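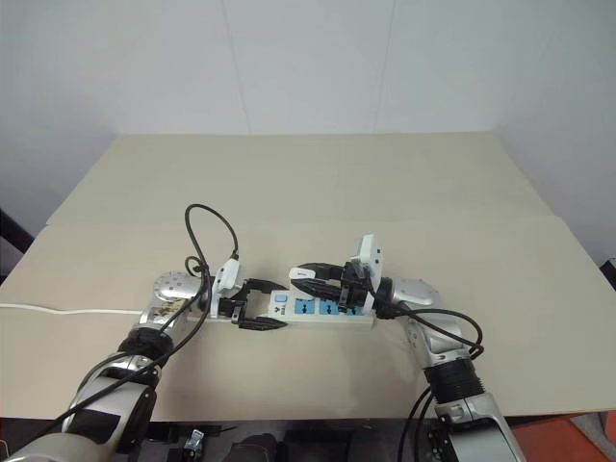

## Sockets, finally

Quick one tonight, dinner's on.

So the desk. Moved the lot across the room in April and have been living with one wall socket and a pile of adaptors ever since. Lamp OR laptop. Printer never. I'd plug the radio in, forget what I'd pulled out to do it, and find out the next morning when my phone was at four per cent.

Bought a power strip. White, blue sockets, little light blue switch at one end. Not exciting. I did like the blue though, and it was that or a grey thing from Nisell that looked like it belonged under a fridge.

What I wanted was for it to live ON the table and not on the floor behind it. Floor strips collect fluff. I also can't get down there gracefully any more. The old one from Keskinen was behind the bookcase at the last place and I'm fairly sure I only saw it twice in 22 months, both times with a torch in my mouth.

Before anything got put back I cleared the table and tried the strip in different spots:

- **Flat against the wall.** Tidy, but the fat plugs want to lean and then there's no room for the lead to bend.
- **Right hand side.** Good for the lamp. Bad for me, that's my mouse hand.
- **Across the middle, lead going off to the left.** Obviously not staying there, but useful for seeing how far the lead gets you.
- **Lengthways, end on to me.** Didn't expect to like this. Takes up hardly any width and you can reach every socket without knocking the tea over.

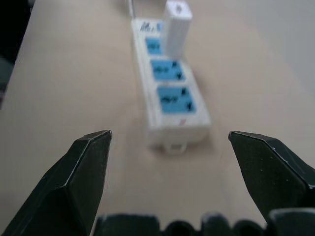 Irén Pálfi thinks lengthways is daft and that I should screw it to the underside of the table like a normal person, two screws, ten minutes, never look at it again. She's done hers that way and says she has forgotten it exists.

Fair. But then I'm back to feeling around underneath for the switch, and I do want the switch. I turn everything off at night. My gran did it, my mum did it, I'm not stopping now.

Where I've got to:

1. Strip stays on top, lengthways, towards the left.
2. Lead goes off the left edge and down the leg. I've got a Narkinik box of 200 cable ties, of which I will need maybe five, so if anyone local wants some please shout.
3. Fat plugs at the far end, phone charger nearest. The phone is the one that comes in and out all day.
4. Heater does NOT go in it. Heater gets the wall. Not having that argument with a strip.

Still need a label on each plug. I've started with masking tape and a biro but it's allready peeling. Vatis do little clip-on tags, 35 in a pack, which seems a lot of tags for one desk – might do the kitchen as well if I'm in the mood.

Next is the drawer of mystery chargers. There's one in there for a camera I gave away. Also a very long white lead wiht a plug at both ends of nothing, if you see what I mean, I'll take it to the tip with the paint tins.

Right, pasta's boiling over.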